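Kama releases Clunura 5, planning software for two-armed robots that have to share a table

January 27, 2025 - Kama today released Clunura 5, a new version of its planning and control software for pairs of robot arms. It decides which arm moves, which arm waits, and how long the waiting arm should put up with it.

Earlier versions planned both arms together from start to finish. The results were elegant, and remained elegant right up to the moment a piece of fabric slid sideways. Clunura 5 plans in short stretches and checks the camera view between them. If the world has changed, the old plan is dropped without ceremony.

The release was developed with Vallus, which supplied the perception module, and tested at Kama's Navaratnam site on household and grocery tasks. Vallus had asked for awkward objects. Navaratnam, which has a good market nearby, was happy to oblige.

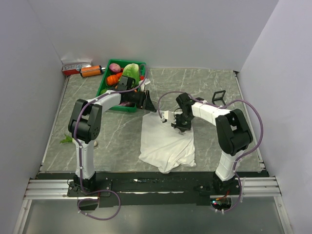
Soft objects are where most planners lose their composure, and they take up the largest part of the new release. A box has edges and a cabbage at least has the decency to stay round, but cloth has a different outline each time anything touches it. Clunura 5 keeps a running estimate of the outline and marks the parts it can't see as unknown, so with one gripper above the upper left corner of a white cloth and the other covering part of its upper right, the planner treats the hidden fabric as a guess. Version 4 treated it as a fact, with consequences for several tea towels.

Also new in this version:

Shared space booking. Each arm reserves the volume it is about to pass through, including an allowance for its cable. Reservations lapse if unused, a rule Kama would like to see applied to meeting rooms.

Replay tool. Engineers can step through the last 500 planning decisions and see what was rejected and why. The reasons are written in plain English, a few of them rather curt.

Faster replanning. A new plan for both arms is ready within 200 milliseconds on the standard controller, or 100 when only one arm needs to change its mind.

Clunura 5 is available now to existing licence holders as a free update. Version 4 will be supported until July. Cell layouts carry over unchanged, but custom grasp scripts need to be run through the converter first - it keeps a copy of the original, having met custom grasp scripts before.

Release notes and the converter are in the customer area of the Kama website. Press enquiries should go to the Kama press office.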